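Udwood opens gripper comparison program for garment handling

July 2019

Udwood has begun a side-by-side trial of three gripper finger designs for two-armed handling of clothing. The work is being carried out at the company's test shop and will run until the end of August. Results will be published in full, including the runs that fail.

The trial compares the Rolon, a broad-fingered gripper already sold by Udwood, with two newer designs, the Batista and the Huter. All three fit the same arms and take the same control signals, so a set of fingers can be changed without altering the rest of the cell.

Clothing remains one of the harder jobs for automated handling. A carton keeps its shape when it is picked up. A shirt or jacket does not, and a gripper that holds one layer well may drag the layer beneath it or let go as the fabric is pulled tight. Laundries, uniform hire firms and clothing recyclers have asked Udwood for figures on how different fingers behave with used, creased garments, and the company has had little to offer them beyond its own bench notes.

How the trial is set up

Each design will be put through 600 runs. The test set is made up of 32 garments in a range of colours, weights and sizes, all of them bought second-hand. Tags, prints and trims have been left on.

A run has a limit of 60 seconds. In that time the two arms must take hold of the garment at two corners, spread it along its upper edge and lay it on the table. A run is marked as a pass if both corners are still held when the edge is spread and no other part of the garment has been gripped by mistake. Partial results are logged separately - one corner held, or both held with a second layer caught.

The table is covered in a printed floral cloth for this stage of the work. A later stage will repeat the runs on a plain grey covering, to see how much the background affects the choice of grip point. Dark garments are being tested first, as their folds and layers are harder to pick out on camera.

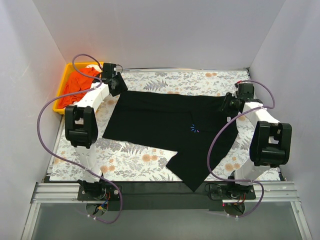
What is being measured

Udwood will report four results for each design: the pass rate, the time taken to reach a two-corner hold, the number of double-layer grips and the wear on the finger surfaces. Fingers are inspected after every 10 runs and cleaned if lint has built up on the contact face.

The arms, cameras and control software stay the same throughout. Grip force is set once for each design, using a short calibration on a cotton sheet, and is not adjusted between garments. Udwood expects this to lower the scores on heavier items but says it gives a fairer comparison.

Availability of results

A summary table and the full run log will be placed on the Udwood website when the trial closes. The log will be free to download and may be reused with credit. Drawings for the Huter fingers will be released at the same time. The Batista remains a prototype and no sale date has been set.

Firms that would like their own garments considered for a second round can apply through the contact form on the website. Items should be clean, and labelled with fabric type and weight where known. Udwood will cover return freight.

About Udwood

Udwood designs and builds grippers and small handling cells for textile and laundry customers. Its products are used for sorting, feeding and folding work.

Media enquiries: please use the contact form on the Udwood website and mark the message "gripper trial".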